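Fluvex play kitchen set: a review after six weeks

Posted 27 October 2025 by Fuad Tilahun

We bought the Fluvex set for our playgroup in Brelcombe to replace a tub of odds and ends that had lost most of its lids. I paid $50 for it at Tapia, the toy and homewares place on the main street. It covers the dishes and pans only. The food came from elsewhere: a few hard plastic fruits we already had, and some plush pieces picked up at the same shop over the winter.

The colours are the first thing people mention. The cup, colander and spatula are all the same mint green, the bowl is light blue and the plate is a pale lavender. The pans are black. Everything is easy to pick out on a white table, and when it's time to pack up you can say "all the green things first" and a three-year-old will have a go at it.

The plate is the piece I'd buy again on its own. It's big, close to a proper dinner plate, so it works as a serving platter for four kids or a bed for a piece of plush food, and it has a rim that stops the small fruit rolling away. The strawberry is tiny next to it. So is the orange slice.

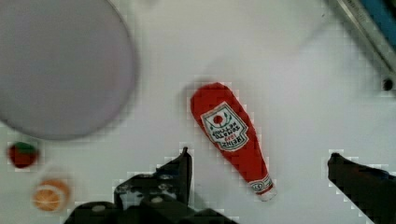 Can the plush ketchup bottle go through the wash?
Ours goes in a mesh bag on a cold gentle cycle and dries overnight on the rack, and after four washes the label is still easy to read.

The ketchup is the favourite by a long way, and it isn't even part of the set. It says Heinz on the label, with the little tomato and the 57 on the neck, and every child who comes in knows what it is before they can read it. Being soft, it's also the one thing I don't mind seeing thrown. If you're putting together a play kitchen from scratch, I'd put the money into one or two pieces like that before buying another basket of plastic vegetables.

Back to the Fluvex gear. The colander is a generous oval with a flat rim and a lot of small holes. It's good for water play, and we take it outside to the trough most warm mornings. Sand clogs the holes a bit, but a bottle brush clears them. The rim is wide enough for two children to hold at once, which they do, in opposite directions.

The cup has a decent handle. My only complaint is that there's one of it. One cup between a group of toddlers is asking for trouble, and Fluvex doesn't sell them singly. I wrote to ask and got a polite reply saying the set comes as packed. 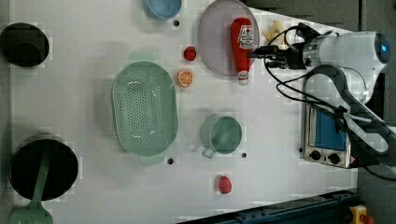

The pans are a mixed bag. The frying pan is a good weight and sits flat, and the slotted spatula is long enough to rest across it without falling in. The other one is fine too, but the black finish shows every fingerprint and both pans had scratches on the inside by the second week. They're only cosmetic. I've run a fingernail over them and nothing flakes off. Still, a lighter colour would have hidden it better, and I'm not sure why the pans didn't get the mint treatment as well.

We use the set alongside a little toy oven from Detlow. It has a silver metal body, a blue window and two black knobs, and it's held up well. Check the measurements before you pair the two, though. The lavender plate is far too wide for it, and so is the colander. The fruit fits — that's as far as the baking goes at our place.

Cleaning is simple. I wash the hard pieces in warm soapy water at the end of each session and leave them on a tea towel. I haven't tried the dishwasher and the box doesn't say either way.

Storage could be better thought out. The plate and the colander are both large flat shapes that don't nest with anything, so you need a wider tub than you'd expect. We ended up standing the plate on its edge down the side.

Ramiro Olmedo runs the other playgroup in the hall and has had the same set since last December. His spatula has a small split near one of the slots and everything else is still in use, so I'd call it durable enough for the price.

I'd give it four out of five. It loses the one for the single cup and the scratched pans. Tapia had more on the shelf when I was last in, next to the bath toys.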